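# Chapter 2: Sorting and Putting Away

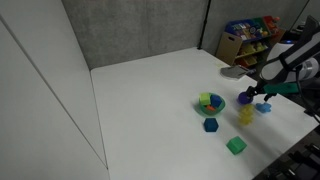

**Figure 2.1** Blocks on a white table, some gathered in a green bowl. A shelf with bins of toys stands beyond the table.

Most playrooms hold more small pieces than large ones. A cube, a ring and a star may all come from different sets, and by the end of the morning they are often mixed together. Sorting is the work of deciding which pieces belong together. Putting away is the work of getting them back to a place where the next child can find them.

This chapter treats the two jobs separately. Section 2.1 covers sorting by color, shape and size. Section 2.2 covers bowls, bins and shelves, and how full each should be. The case study at the end follows the Grendgate playroom, which began with 800 loose pieces and kept 400 of them after a full sort in November.

Before you read on, look at Figure 2.1 and choose one rule for sorting the blocks. Write it down. You will need it for the activity in Section 2.1.

**Key terms**

- *attribute*: a feature used for sorting, such as color
- *set*: pieces that share an attribute
- *home*: the fixed place where a set is kept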